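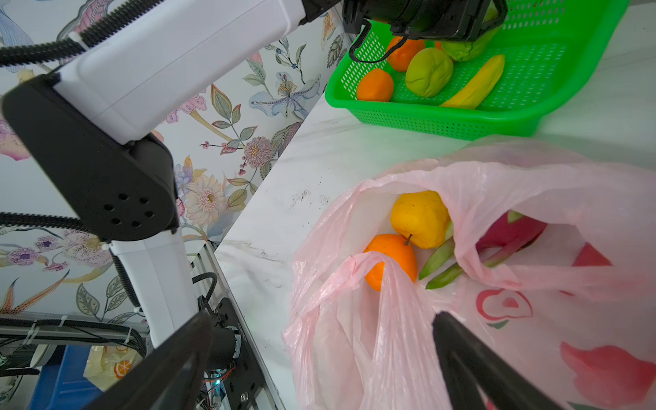 Premelside opens its groceries to general use

Lodhi collection adds bagging, unbagging and a fair amount of fumbling

PREMELSIDE, September. Nuvent today released Lodhi, a set of demonstrations in which two robot arms, steered by people, move fruit and vegetables between baskets and thin plastic bags. It is meant for teams who are training machines to handle food and who have noticed that the food doesn't come bolted down.

The release covers 237 hours of two-armed work recorded at the company's Premelside site by 19 operators. Each demonstration comes with video from the cameras at the wrists, the joint positions of both arms, the opening of each gripper, and a one-sentence instruction in plain English, such as "put the orange in the pink bag." Operators wrote the instructions themselves. Spelling has been corrected. Opinions about dragon fruit have been removed.

"People ask why we didn't start with something harder," said Gunnlaugur Kvaran, who runs data collection at Nuvent. "I invite them to come in on a Thursday and get a banana into a shopping bag with two fingers, neither of which can feel the banana. We have a chair for them."

Lodhi grew out of an earlier in-house collection called Flukaston, which used rigid boxes and wooden blocks. Models trained on Flukaston became very good at rigid boxes and wooden blocks. Handed a plastic bag, they tended to close the gripper on the air just above the handle and carry the air, with some confidence, to the other side of the counter.

The new collection was planned with that in mind. Bags are recorded standing open, slumped, half shut and lying flat. Produce starts in a basket, in a bag or on the bare counter, and the starting layout is changed before every attempt. The person who changes it isn't the person who drives the arms. Early on it was, and the produce had a way of ending up exactly where that operator liked it.

Failed attempts are included. Up to 70 percent of the tries at the hardest task, taking a single item out from under the others in a full bag, ended in a drop, a torn bag or the operator giving up. Nuvent has kept these and labeled them by what went wrong, so that training teams can leave them out or study them as they see fit. Demonstrations in which the operator missed, backed off and tried again are marked separately. The company's own engineers have found these the most useful part of the set, and the operators have been told so, several times, in an encouraging tone.

"A clean run shows a model what a good day looks like," said Jytte Hviid, lead operator. "Mine are mostly recoveries. You pinch the bag, the bag folds over the orange, you let go, you open it again with the other arm. I used to apologize for those. Now I'm asked for more of them."

Backgrounds were left alone. The work counters have patterned surroundings, including floral wallpaper, and other bags and bins often stay within view of the cameras while a task is going on. Kvaran said the first plan had called for plain gray panels. "Then somebody pointed out that our customers have kitchens," he said.

Sessions at Premelside run for 40 minutes, after which operators are required to stand up, look out of a window and hold something with their own hands. Hviid reports that this last rule was added at the operators' request. Produce that has been dropped too often is retired to compost. The rest goes into the staff soup, which has improved since squash season began and which is not covered by the license.

Lodhi is offered free to universities and nonprofit labs, and under a paid license to everyone else. The download includes the recordings, the instruction text, the failure labels, calibration files for both arms and a short guide to the labeling rules. A smaller sample of 200 demonstrations can be had without signing anything. Teams that find a mislabeled attempt are asked to send its number to the data desk, where it will be looked at by a person, probably the one who mislabeled it.

A second round of recording has begun and will add leafy greens and paper bags. Eggs have been discussed. Operators have asked to be consulted before the discussion goes any further.

About Nuvent

Nuvent collects and licenses training data for robots that work with their hands, or the nearest thing they have. Its recording site is in Premelside.

Press contact: Nuvent data desk, Premelside. Calls are answered until 4 p.m., between sessions.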